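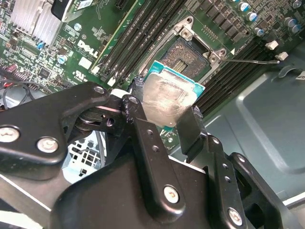

PRESS RELEASE
For immediate use

Cindeo opens its second-life computer bench in Skoltstead

Hello from the workshop! I'm Edmund Krawczyk, I run Cindeo, and I'm very pleased to say that from April our new repair bench will be open to anybody in Skoltstead with an old desktop or small server they'd like to keep going.

We've been doing this quietly for a while, mostly for offices on the Kartha estate. They'd ring up wanting a machine taken away, and I'd end up talking them into keeping it (I can't help myself). A lot of older computers only need a good clean, a bit more memory and fresh thermal paste on the processor. That's the pasty stuff between the chip and its cooler, and it gets forgotten for years on end.

So that's where we start. Cooler off, old paste wiped away, and if the processor has to come out, the little lever at the side of the socket goes up first and the chip is lifted straight. Please don't drag it! On boards where the contacts are down in the socket they're very fine, and one bent pin can mean a dead board and a sad phone call from me. 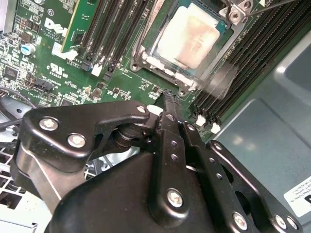

We get a lot of Dell kit through the door, and I've a soft spot for it, but bring whatever you've got. Laptops will have to wait until the autumn, I'm afraid, while we sort out the parts shelves.

The bench fee is £31, which covers the check, the clean and the new paste. Parts are extra and I'll always ring before ordering anything. Our friends at Killari have put up £3000 towards free repairs for local schools and clubs, so if you've a cupboard full of tired machines, do get in touch. We've room for 155 on the free scheme this year and the list is already filling up nicely.

Doors open at 9am and the kettle goes on shortly before. Take your own copies of anything precious before you come, and leave the monitor and keyboard at home, we've plenty.

Press visits are welcome, mornings are best. Ask for Edmund at the Cindeo front desk, Skoltstead.

ENDS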